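Wednesday, January 9, 2019

The second week of January is when I do the board game shelf. Everything comes down, gets counted and dusted, and whatever we haven't played since last March goes in a box by the door.

The older wooden games take the longest. Cardboard ones either have their parts or they don't, but a wooden game with a lost peg can usually be fixed with a dowel and a saw. I had 13 games on the floor by lunch and five of them were short something.

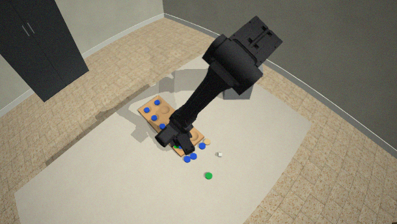 Readers had opinions when I brought this up last year. One wrote that a game with missing pieces should go straight in the trash, and that replacement pegs never fit right and everybody at the table knows which one is the fake. I don't agree, but I have made a few bad pegs. The trick is to sand a little, try it, and sand again. If you take off too much the peg leans, and you start over with a new piece.

For paint I use whatever small can is open. The hardware store in Wornwood sells sample sizes, and one can has lasted me nine years of touch-ups. Two thin coats, a day apart. Leave the bottom of the peg bare or it will stick in the hole when the weather gets humid. 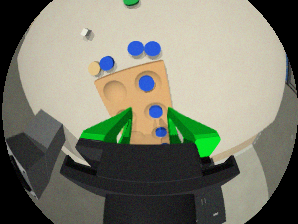 Peg board with blue pegs.

After that comes the sorting. I keep loose parts in jars, and I write the name of the game on the lid with a grease pencil. Rules go in one folder. I've lost the rules to Droleretti at least twice and now play it from memory, probably wrong.

The giveaway box goes to the Grolham thrift shop, which takes games on weekday mornings
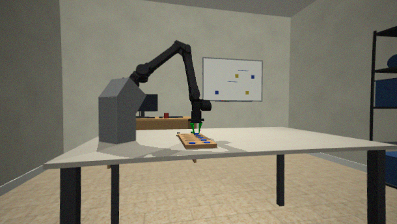
and won't take puzzles over 500 pieces unless you've counted them. I counted one this year. It came to 489, so it stayed home. I may cut it up for gift tags.

Next up is the hall closet.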